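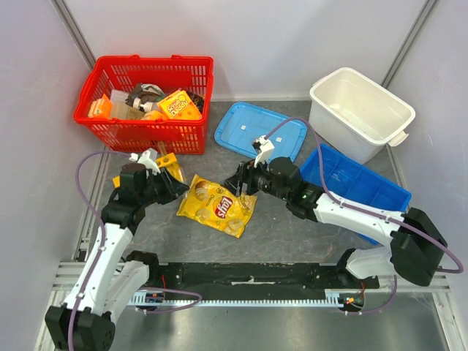
Two arms, a red shopping basket and a bag of Lay's: unpacking groceries at the Plidach bench.

Chores and machines: your questions

Updated 7 August 2023

Can a robot put away my groceries yet?
In a lab, some of them. In your kitchen, no. A pair of arms on a bench can take a fair number of items out of a basket and set them in a bin or tray, as long as the bench stays the same from one day to the next. Your shelves, your bags and your dog are a different job.

Why are chip bags hard?
A bag changes shape when you squeeze it. Grip it too lightly and it slides out, grip it hard and you have crumbs. Boxes are much easier. Oddly shaped things with holes, like the yellow cheese-wedge piece in the left gripper, fall somewhere between the two.

Why two arms?
Many chores need one hand to hold and one to work. Opening a bag is the usual example. Two arms can also reach more of the floor between them, but they have to be kept from bumping into each other, and that slows everything down.

How fast are they?
Slow. In our last round at Plidach, one full basket of 19 items took 17 minutes. Three items had to be picked up by a person. Most adults would be done before the kettle boiled.

What about laundry and dishes?
Folding towels works on a good day. Shirts are less reliable. Loading a dishwasher is possible with sturdy plates in known positions – we would not try it with wine glasses.

Is it any better on the shop floor?
Yes. Sorting, stacking and moving parts between trays have been done by machine for years, and the parts are all alike. Mixed bins are where it gets difficult. Trolulon runs a mixed-bin line with a person standing by to clear jams, and that is still a normal arrangement.

How much practice does an arm need?
It depends on the task. We plan on 500 demonstrations for a new one, then see how it does with items it has not met before. Soft packaging usually needs more.

Can I buy one for my home?
Not one that does general chores. Robot vacuums are the exception, and they do a single job.

When will you have new results?
The next round is in September. It covers emptying baskets again, plus wiping a counter. Results will be added to this page.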